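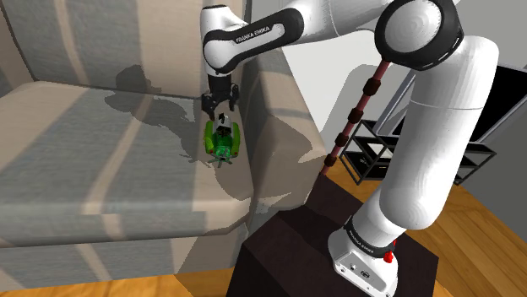 Upholstery: what is worth doing and what isn't

Most advice about cleaning a sofa is copied from other advice about cleaning a sofa. I have owned three of them, reupholstered one badly and sold covers on a market stall in Dukstead for 7 years, and I have heard every trick going. Some work. A good many make a mess that you then need another trick for.

Read the label first

Lift the seat cushions and look for a small cloth tag on the platform or inside the zip. Many carry a letter. W means water-based cleaners are all right. S means solvent only. WS means either, and X means vacuum and nothing else. If there is no tag, treat the fabric as though it said X until you have tested it somewhere hidden.

People skip the test because it is dull. It takes a white cloth, a dab of whatever you plan to use and a night's wait. Try the back of the skirt or the underside of a cushion, never the bit behind the cushion that you think won't show. It will show the day somebody moves the cushion.

Bicarbonate of soda

I am tired of bicarb. Sprinkled on dry fabric and left for a few hours it will take the edge off a smell, and I still use it for that. It does not lift stains, it does not "draw out" grease to any degree you would notice, and if you put down half a tub of it you will be hoovering white dust from the seams until June. Fine powder is also hard on vacuum filters. Use two tablespoons to a seat, brush it in gently, leave it overnight and vacuum with the narrow nozzle. If the smell comes back within a week it is in the foam and bicarb won't reach it.

Mixing it with vinegar gives you a nice fizz and then slightly salty water. You might as well use the water.

Vinegar by itself

Diluted one part to four, it has its uses on hard water rings, on fabrics marked W or WS. On anything else, leave it in the cupboard. It does not disinfect in the way people seem to think, and the smell takes longer to go than the websites say. Brown malt vinegar is for chips. I mention this after selling a replacement cover to a man who had found out.

Fresh spills

Blot, don't rub, is the one old rule I have no quarrel with. Press with a folded white towel, lift, turn to a clean part and press again. Work from the outside of the spill inwards. Keep going well past the point where you are bored, and stand on the towel if the cushion is on the floor.

Then stop and think about what was spilt. Tea, coffee and squash come out with lukewarm water and a drop of washing-up liquid, if the fabric allows water. Milk, egg and blood want cold water, as heat sets them. Candle wax should be left to harden and cracked off with a spoon, and the greasy mark dealt with afterwards. Biro is a matter of luck. Surgical spirit on a cotton bud sometimes shifts it and sometimes gives you a wider, paler patch of blue.

White wine on red wine is a waste of white wine. So is the heap of salt, which can leave a crust and on some dyes a faint ring. Blot and use cold water.

The water ring

More pale sofas are spoiled by water rings than by the stains that came before them. You clean a patch the size of a saucer, it dries, and there is a tidemark with a clean middle. The cure is to damp the whole panel, seam to seam, with a fine mist of clean water and let it dry evenly. Open the windows and keep the hairdryer away from it. If you have only a hairdryer and no patience, use the cool setting and keep it moving.

Don't soak the foam. A wet cushion core takes days to dry in a British winter and may go sour before it does.

Shop foams and sprays

I tried three last year on offcuts of the same cream cotton. Cluso foam did a fair job on tea and nothing for gravy. It leaves a sticky feel unless you go over it again with a damp cloth, a step printed in tiny letters on the back of the can. The Indarel spray smelled strongly of pears and cleaned no better than washing-up liquid, at many times the price. The third was a solid soap from Ševčík, sold as a bar with a little brush, and to my annoyance it was the best of them. It is slow, though, and I wouldn't want to do a three-seater with it.

None of them got rid of the old stains. When a product says "even dried-in", look at whether it also says "may reduce the appearance of".

Protector sprays

These buy you a little time with a spill, no more. They wear off the arms and the front edge first, where you want them most. If the shop offers the treatment for a large extra sum, ask what is in it, who puts it on and what the guarantee leaves out. I have read several of those guarantees and the list of exclusions is generally longer than the list of things covered. A washable throw is cheaper and can be boiled, if it's cotton.

Rub counts

Shops like to quote a Martindale figure, the number of rubs the cloth stood up to in a test. Higher is harder wearing, up to a point, but it tells you nothing about fading, bobbling or how it copes with a cat. When I bought my last roll the supplier was very pleased with the number and vague about everything else. I took a swatch home, rubbed it with a damp nail brush at the kitchen table and saw the colour come off on the bristles. That settled it.

Removable covers

Wash all of them together, even if only one is dirty, or you will end up with a sofa in two shades. Zips closed, inside out, 30 degrees unless the label says lower. Take them out while the cover is still slightly damp and put them back on the cushions to finish drying - they will go on more easily and shrink less. Prop the cushions on edge so the air gets round.

That zip, by the way, isn't proof that a cover is meant to be washed. On many sofas it is there so the factory can get the filling in. Back to the label.

Pet hair and fluff

A rubber washing-up glove, very slightly damp, dragged in one direction. It beats every gadget I've bought. Sticky rollers are fine for a pair of trousers and a poor use of money on anything bigger. A window squeegee does well on flat weaves but catches on loops, so keep it away from bouclé.

Steam cleaners

On hard-wearing synthetic fabric with a W on the label, fine, with the head kept moving and a cloth over it. On velvet, viscose or anything with a glued backing I wouldn't. Hire machines are often left dirty by the last person, so run clean water through before you let one near your cushions and look at the colour of what comes out.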